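Bedroom > Beds & Headboards > Upholstered

The Adholm Upholstered Headboard and Sage Sheet Set

We get more letters and phone calls about the Adholm than about anything else we carry, and most of them start the same way: somebody has slept against a bare wall or a set of metal bars for years, has finally had enough, and wants to know if a padded headboard is worth the trouble. We think it is! There is a real comfort in having something soft to lean on when you sit up with a book or a cup of coffee, and once you have lived with one it is hard to go back.

The Adholm comes in dark gray fabric, with vertical seams that stay quiet enough that you notice the padding first. We tried it early on with deep tufting and buttons, and it looked handsome in the workshop, but the buttons collected lint and dug into people's shoulders. Donnie Pringle, who drew the first version for us, went back and took them all off, and we have never been sorry.

Because the gray is a dark one, it gets along with nearly any bedding you already own. Our own favorite partner for it is the sage sheet from the Driltmont line. The green is soft and a bit dusty, and against a plain white wall the two of them together look calm without looking cold. If your room is small, or if the bed has to go along a wall on one side the way so many do in apartments and spare rooms, this is a pairing that won't crowd you.

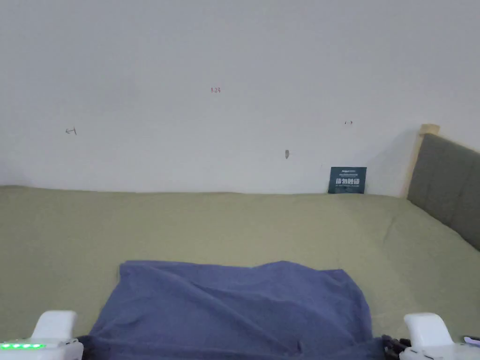
Fitting the headboard

The headboard arrives in one box with 2 mounting brackets, the bolts, and a wrench that will do the job, although if you have a good socket set in the house you will be happier using that. Set the bed frame where you want it before you start. Have a second person hold the panel upright while you get the first bolts in, and leave everything a little loose until all of it is lined up. Give yourself 20 minutes, or a little more if you are the kind who likes to step back and look.

It fits our Asent and Skinner frames with no extra parts. For other frames, measure between the bolt holes and send us the number — we keep adapter plates on the shelf and will tell you if one will work before you spend any money.

Caring for the fabric

Run the brush end of your vacuum over the panel every couple of weeks, following the seams. For a spill, blot with a clean white cloth and plain cool water, working from the outside in, and let it dry on its own. Please don't use bleach or a steam cleaner on it.

The sage sheet can go in the machine on warm with like colors. It softens up nicely after the first few washes. Take it out of the dryer while there is still a touch of damp in it and it will lie smoother on the mattress.

Ordering

The headboard carries a 5 year warranty on the frame and the seams. The sheet is sold by itself or together with the headboard, and ordering the two together saves you the second shipping charge. Orders placed by 10th July go out from the stock we have on hand. After that the gray fabric is on back order until September, and we will hold your place in line with no deposit.

Fabric swatches are free, and we are glad to mail them.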